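Does hand-washing really save water? A survey of Kornarent tenants
Submitted 2021-05-13

Background
Our unit outline repeats the claim that washing dishes by hand is thriftier than running a dishwasher. We doubted it. The Kpodo brochure that landlords hand out says so as well, but gives no source and no litres. We surveyed 104 households in Claltov, all renting through Kornarent, and read their meters in December.
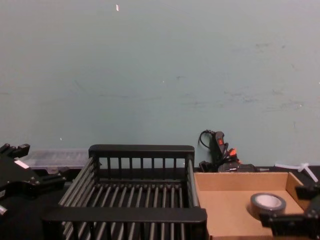
Habits vary far more than the brochure admits. Tenants who rinse under a running tap used as much water as they swore they didn't. Drying was no more uniform: many use a black plastic rack with rods along the floor and a slatted rail at the back, others a tea towel. We can't see that either choice changes the meter reading, whatever the Stekholm pamphlet claims.

Limits of the data
Meters cover the whole flat — showers, laundry, the lot — so our figure for dishes is a subtraction from a guess. One building logged 700 litres in a day, probably a leaking toilet, and we left it out. Two households changed their answers after seeing their bills. December is also a poor month to pick, with visitors staying and people away.
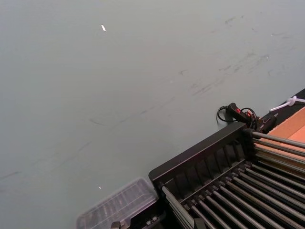
What we would claim
Very little. The running tap looks wasteful, and the rest needs a separate meter on the kitchen sink.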